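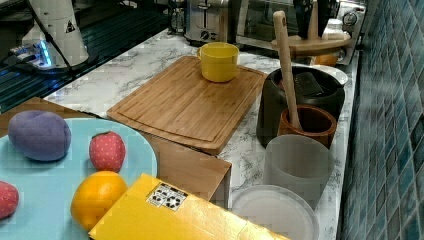
Week 2: Grind, water and the first pour

Notes for the Saturday group, Bellby evening and weekend courses. Thomas Sanna

Last week we sniffed our way through a lot of beans and I talked far too long about roasting (sorry to those with a bus to catch!). This week we get on to brewing, and I want to start with the grinder, as that's where most of the cups I tasted on Saturday went astray.

Grind size

Think of the coffee as gravel or sand. Water runs straight past gravel and comes out thin and sour, and it gets stuck in fine sand and comes out bitter and dry, the sort of dry that makes your tongue feel furry. For a paper filter cone I like something like coarse sea salt. If you've got a blade grinder at home, do short bursts and give it a shake between them. It won't be perfect, but you'll be surprised how drinkable it gets.

Change one thing at a time. I know it's tempting to alter the grind and the dose and the kettle all at once, I still do it myself when I'm cross with a bag of beans, but then you've no idea which change did the work. Write the setting on the bag in pencil.

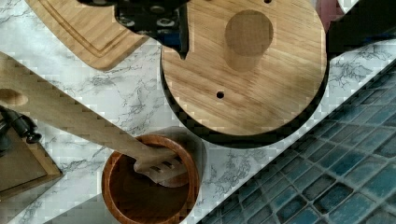
Do I need to grind again if I'm only making a second cup ten minutes later?

Grind fresh for each cup if you can, as ground coffee loses its smell quickly, but ten minutes in a closed tin won't spoil anything.

Water

The old American books tell you water boils at 212 degrees, and people copy that into their notes and then go hunting for it on a Celsius kettle. Please don't! Bring the kettle to the boil, take the lid off, lay out your filter, and by the time you've rinsed the paper the water is near enough where you want it. Light roasts can take it straight off the boil. Dark ones are happier with a longer wait.

Bellby water is hard, and it flattens the fruity coffees in particular. Try a jug filter for one week and plain tap the next and see if you mind. My neighbour can't tell the difference and drinks very happily.

The first pour

For one small cup I use 11 grams of coffee. Shake it level, pour on just enough water to wet it all, and leave it for 40 seconds. You'll see it puff up and bubble if the beans are fresh. Then pour the rest slowly, in circles, staying off the paper at the sides.

If the bed looks like a crater with a high wall of dry grounds, you poured too hard in the middle. A gentle swirl of the cone sorts it out.

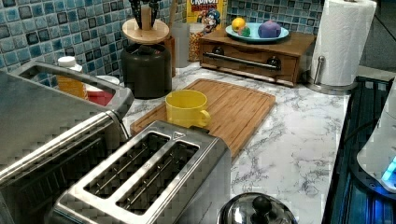

Two-slice toaster and toaster oven.

Before next time

Brew the Pirisance twice, once with your usual grind and once a notch finer, and jot down three words for each. Any words will do. "Marmalade" is fine, "wet cardboard" is fine too (we had that one in July and it was spot on).

If you've run out, the Furnetti blend will do for practice, though it's darker and you'll get less of a gap between the two cups.

Reading: the Sepúlveda leaflet, first half only. Skip the chart on the back, we'll go through it together in week three when the scales are out.

Bring a mug you like and a clean tea towel.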